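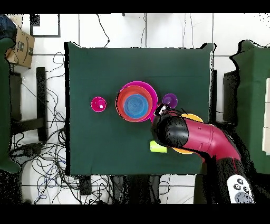 Should a small town library stop charging overdue fines? It should, provided it keeps charging for items that never come back.

The two charges are often treated as one, and the confusion does most of the damage in this debate. An overdue fine penalizes lateness. A replacement fee recovers the cost of an object. The first has a weak record as a deterrent and a high handling cost. The second is plain cost recovery, and I have no quarrel with it.

Consider the Brakden branch, which serves 4000 cardholders. In June it collected fines at the desk in small coins, reconciled them by hand and banked them across town. Each payment required a receipt, a ledger line and a second signature. Ngaio Trevaskis, the branch manager, put the staff time at 13 hours for the month. At the clerk's hourly rate, the branch spent more on collection than it took in. 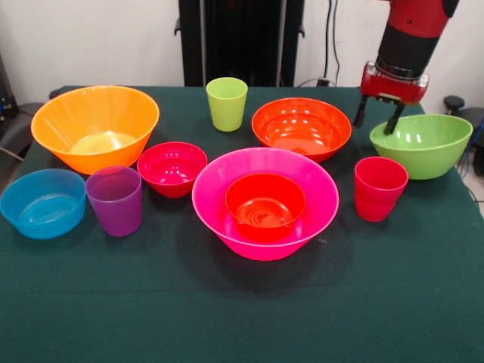 The usual reply is that fines protect the collection even when they lose money. Omar Jaber made that case at the budget meeting, and it deserves a proper answer. A borrower who keeps a novel for an extra week delays one reader. A borrower who owes $2 and is blocked from the system tends to keep the novel for good, along with whatever else is at home. The block is set too low, and it turns a late return into a loss.

The better instrument is the reminder. A notice sent two days before the due date costs almost nothing, and automatic renewal removes the problem entirely where there is no hold on the item. Holds are the hard case. For those I would suspend new borrowing until the item is returned, with no money changing hands – the account clears the moment the book is scanned in.

There is a revenue gap to fill, and it should be stated in the budget as a line of its own. For Brakden the line would be $2000 a year, before any savings at the desk are counted. Council can judge that figure on its merits. It can't judge a figure buried in miscellaneous income, where the fines sit now between photocopying and room hire.

Existing debts should be cancelled on the same day the new rules take effect. Running both systems in parallel would keep the ledger open for years.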